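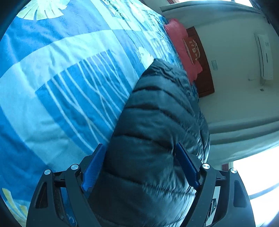
# Winter outerwear: folding and storage

Gallery 17 of the Hestham household textiles pages. It covers quilted and padded garments, which take up more shelf depth than anything else in a bedroom cupboard and are the ones most often put away badly. The garment on this page is black, with stitched seams that divide it into puffy panels. The bedding under it is a patterned sheet in several blues and near-white, and it stays on the bed during folding.

**Surface.** A bed is preferred to a table. It gives enough room to lay a padded garment out at full length, and the cloth grips the outer fabric slightly, so the piece does not slide off while one side is being turned in. Wrinkles in the sheet make no difference.

**Seams.** Quilted panels fold most readily along the stitching, where the filling is thinnest. A fold made across the middle of a panel springs open again. On the black garment the seams cross at intervals and can be followed as fold lines.

**Edges.** Smooth, slightly glossy fabric bunches where it turns over, and fine puckers form along the fold. They are easier to see on a dark garment by daylight from one side – April mornings at Hestham are good for this. Flatten with the palm, working outwards. Do not iron.

**Air.** Press from the closed end towards the open end, slowly. Yasaman Khosravi timed this for the notes and found that fast pressing only moves the air into the next panel.

**Containers.** Two are in use. The Teder box is rigid and takes one padded garment without compression. The Miramau bag is soft and takes two, but the lower one comes out creased. Trinity Villanueva stores hers in the box and hangs it for a night before wearing.

**Labels.** Card tag, pencil, tied to the handle and not pinned through the fabric. The tag for this entry is 194. Older tags in the Saengthong series, begun in 1980, use four figures, the highest being 3916, and have been left as they are.

**Checking.** Open each container once during the summer, shake the contents out and refold along a different seam. Damp filling should be dried flat before it goes back.

Next gallery: scarves and knitted hats.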